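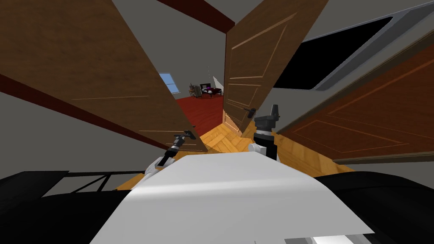 ¡Ya tenemos nueva versión de las normas de Viltis para probar robots en pasillos y puertas! La cerramos el 12 de noviembre de 2022 y me he peleado con cada línea, lo confieso. Lo gordo: al acercarse a una puerta, 20 centímetros por segundo como máximo, y las pinzas a 30 centímetros de la hoja hasta tener la manilla localizada.

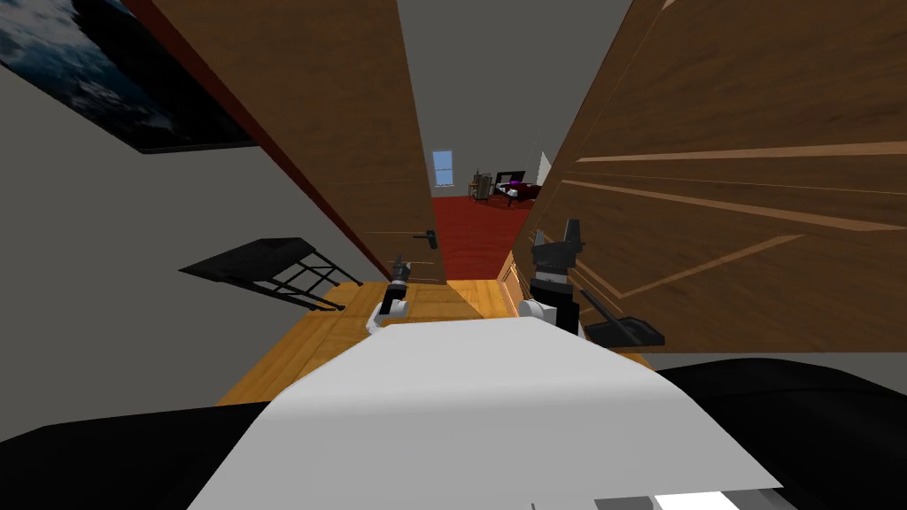 Lo mismo vale para los muebles pegados a la pared (sí, también las mesitas). En Andholm pedían más margen, pero entonces no pasamos por ningún sitio... Los registros se guardan 72 horas en Trokon, así que bajaos los vuestros antes. ¡Y mandadme pegas, que seguro que hay!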